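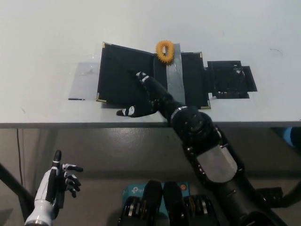 Search posts Type here to search Clear

The Silus Awards nominations are out and I've been grinning at my phone since breakfast. A thread, because I have far too many feelings about television!

First up: Magnusson got 12 nominations. TWELVE. For a slow, rainy drama about a ferry company! I've been pestering everyone I know to watch it since September and now I get to be unbearable until the ceremony.

Both leads are up, and so is the woman who plays the harbour master, who has maybe four scenes in the whole series and is brilliant in every one of them. The phone call in episode five, if you've seen it. I had to pause it and go and put the kettle on.

Biggest surprise for me is Justodia in best comedy. It went out at half past ten at night with hardly any trailers, and it's about a small-claims court, so I thought the voters would miss it completely. So pleased for them.

For anyone who likes the numbers side: 2,253 ballots went out this year and 1,682 came back. That's a much better turnout than I was expecting, and I think it shows in the smaller categories, which feel properly fresh for once.

The one I'm sad about is Adby. Only a nod for sound editing, and nothing at all for the writing. The finale was 30 minutes of two people talking in a parked car and I'd happily have watched another hour of it.

Sound editing is deserved though! Listen to the rain on the car roof in that episode with headphones on. It changes when the argument starts.

My guesses: Magnusson for drama (obviously), Justodia for comedy (heart over head), harbour master for supporting actress or I'm throwing a slipper at the telly.

Right, tell me yours. And if you haven't started Magnusson yet, the first episode is a bit slow, stick with it until the storm!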